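Zastirham Automation Forum > Standards and Practice > Simulation before hardware
Thread: Acceptance rules for simulated grasping runs, draft 5
Started by: gantry_left
Replies: 14

gantry_left wrote:
I have been asked to tidy up our shop rules for signing off a grasping routine in simulation before it is allowed on a real arm. The current version grew by accretion and contradicts itself in two places. I'd like comments on the draft before it goes to the site lead.

Proposed wording:

1. A routine must complete 4000 simulated trials on the release build of the simulator. Trials on a development build do not count.
2. Every trial is logged with the random seed, the object set, the start pose of the arm and the commanded grip force.
3. Any contact between the gripper housing and an object is a fault, even if the grasp then succeeds.
4. The wrist view is recorded for every fault and for 25 passes picked at random.
5. The first run on hardware is at reduced speed with a person at the stop button.

Rule 3 is the one I expect to argue about.

mill_and_lathe wrote:
Rule 3 is too strict for cluttered tables. We run mixed household objects and the housing brushes something on a fair share of good grasps. If every brush is a fault you will push people toward sparse layouts, and then the routine has never been tested on what it will meet.

Suggest a force threshold. Below it, log a warning. Above it, fault.

gantry_left wrote:
A threshold assumes the simulated contact force means something. On our solver it depends on the time step. Halve the step and the peak changes. I don't want a pass or fail hanging on that number.

mill_and_lathe wrote:
Then fix the time step in the rule. You already fix the build.

dovetail_k wrote:
Agree with fixing the step, but that only makes the number repeatable. It doesn't make it right. For rigid bodies the peak force in a single step is mostly a property of the solver. Use impulse over the whole contact, or use how far the object moved. Displacement is easy to read from the log and it means the same thing on the real table.

mill_and_lathe wrote:
Displacement works for me. What limit?

dovetail_k wrote:
Depends on the cell. I'd leave it as a value the cell owner has to write down before the trials start, and not after looking at the results.

prorberg_user wrote:
We use the Prorberg templates here and they have no wrist view requirement at all, only the pose log. Is rule 4 worth the disk space? The log has everything you need to rebuild the view.

gantry_left wrote:
In theory. In practice we changed the object meshes in November and the older logs no longer rebuild to what the routine was given at the time. The recorded view is the only thing that survives a mesh change.

prorberg_user wrote:
That is an argument for versioning the meshes.

gantry_left wrote:
Yes, and I'll add that. I still want the view. A reviewer with the view open will notice a bad layout much faster than a reviewer with a pose table.

dovetail_k wrote:
Seconding the view. There is a short write-up on the Jandumer pages that covers this, pasting the relevant part because the site wants a login now.

--- quoted text starts ---

Reviewing the wrist view

A pose log records where each object's origin is. It does not tell the reviewer how much of the object the wrist camera could see, or what was in front of it. Two trials with nearly the same pose table can differ a good deal in how much of the target is hidden by the gripper or by a neighbouring object. The reviewer should open the view for each retained trial and check occlusion first, shadows second and lighting third.

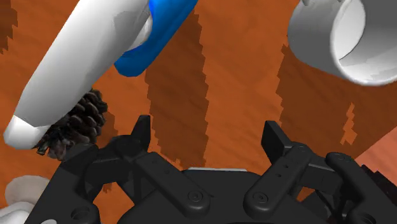 Tamás Oláh
Simulation Reviewer, Szilágyi cell

With the fingers open, the gap between them should show clear surface along the approach. The table surface is visible between the fingers in this view, but the housing on the left overlaps the lower part of the pine cone. Under our practice a partly covered object like that is marked "occluded by gripper" in the review sheet, whether or not it is the target. The pine cone also sits partly under the lower end of the long white object with the blue handle, so it gets a second mark, "occluded by object".

Objects that run out of view are marked as well. The white cup at the upper right is one, and so is the pale rounded object at the lower left. A routine that plans from the wrist view alone has no complete outline for either of them, and the reviewer should confirm from the log which other source, if any, supplied it.

Shadows are reviewed separately. The edges of the dark bands on the wood are stepped, and a detector that looks for straight edges or changes in tone may respond to them. We ask for a repeat of the same seed with shadows turned off. If the grasp choice changes, the routine goes back to its author with both results attached. We do not accept a higher shadow resolution as the only fix, as it hides the sensitivity without removing it.

Marks are not faults. They are totalled per object and read alongside the fault list.

--- quoted text ends ---

mill_and_lathe wrote:
Useful, but I disagree with the bit on shadows. Stepped shadow edges are a renderer setting. Sending a routine back to its author over a renderer setting is a waste of a week. Turn the shadow map up and move on.

dovetail_k wrote:
If the grasp choice changes when the shadows go away, the routine is reading shadows. The real cell has shadows too. They have softer edges and they move when someone walks past the light.

mill_and_lathe wrote:
Softer edges is my point. You would be failing it on an edge it will never meet.

gantry_left wrote:
The quoted text doesn't fail it, it returns it with both results. The author can answer with a run on real footage. I could live with that. I'd write it as "returned for comment" so it isn't counted against the trial total.

mill_and_lathe wrote:
Fine with "returned for comment". Not fine with "returned".

prorberg_user wrote:
Question on marks. If the gripper housing covers part of an object in nearly every view, which it will with a wrist camera mounted behind the mechanism, the "occluded by gripper" mark is going to be on everything. What does a reviewer do with a column that is always ticked?

dovetail_k wrote:
You look at which object it is on and at what point in the approach. Early in the approach it means little. At the last planning step, on the target, it means the routine committed to a grasp with part of the target hidden. The sheet should have a column for the planning step. The write-up doesn't mention one and I think that is a gap.

gantry_left wrote:
Adding the column.

Revised wording, dated 12/27/21. Please comment on this version only.

1. 4000 simulated trials on the release build, at the fixed time step listed in the cell file. Object meshes are versioned and the version goes in the log.
2. Every trial logged with seed, object set, mesh version, start pose and commanded grip force.
3. Housing contact is a warning. It becomes a fault if the touched object moves further than the limit in the cell file. The limit is written down before the first trial.
4. Wrist view recorded for every fault, every warning and 25 passes picked at random. The reviewer marks occlusion by gripper and by object, with the planning step for each mark.
5. Recorded passes are repeated with shadows off. A change in grasp choice is returned for comment.
6. First hardware run at reduced speed with a person at the stop button. That person may not be the author of the routine.

mill_and_lathe wrote:
Rule 6, second sentence, is new. Where did that come from?

gantry_left wrote:
From me. Authors let it run a bit longer than they should.

mill_and_lathe wrote:
We are a two-person shop on nights. Half the time the author is the only one in the building.

dovetail_k wrote:
Then the first hardware run waits for days.

mill_and_lathe wrote:
I'll take it to my lead, but expect a request for an exemption. Also, "every warning" in rule 4 is a lot of recording. Our last set had 1434 warnings and most were the same brush against the same bowl.

gantry_left wrote:
Group them by object and planning step, and record the first five in each group?

mill_and_lathe wrote:
First five is biased toward the early seeds. Pick them at random, same as the passes.

gantry_left wrote:
Done. Random five per group. Rule 6 stays as written until I hear from your lead.

prorberg_user wrote:
Can you post the review sheet with the new column when it's ready? I'd like to try it on our logs, even without the views.

gantry_left wrote:
Will attach it to the first post.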